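Where do I start with Grudier? Only know the one song

Posted in Doom, Death and Everything Slow

Zubaida Butt
Hello all, hoping some kind soul can point me the right way. My brother-in-law played me a song by Grudier on a long drive back in August and I've had it going round my head ever since. It was very slow, with a cello or something like one at the start, and then the vocals come in so low I thought there was something wrong with the car. I've gone looking and there seem to be three albums plus a demo, and I don't want to begin with the wrong one and put myself off. I'm fairly new to death doom – I came to it through folk, of all things – so I'm happy with long songs but I do struggle when the production is very muddy. Is there a proper order? And is the vinyl worth the money?

slowhandpritchard
Welcome! The song you heard is almost certainly the opener from Zunedwood, their second album, as it's the only one with strings on it. Start there. It runs to four tracks, the longest being 22 minutes, and I'd give it a whole evening with the lights low and the phone in another room. After that go forward to Dogar, which is faster and a bit nastier, though there's a lovely quiet stretch in the middle of side two that I think a folk listener would take to straight away. Leave the debut till last. I love it dearly, but the drums do sound as if they're next door.

As for vinyl, Pritier pressed 1000 of Zunedwood and the sleeve is a beauty, a big fold-out with all the lyrics in.

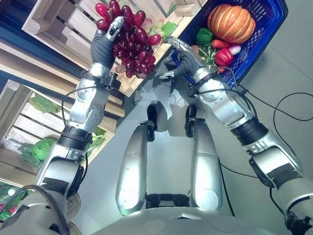 My own copy is number 784 and it plays very quietly, hardly a crackle on it, so I'd say yes if you can find one at a sensible price. I wouldn't go over £50 though, and do ask the seller whether the insert is still with it, as mine came without and I've been cross ever since.

gravelthroat
demo is the best thing they did. everything after is too clean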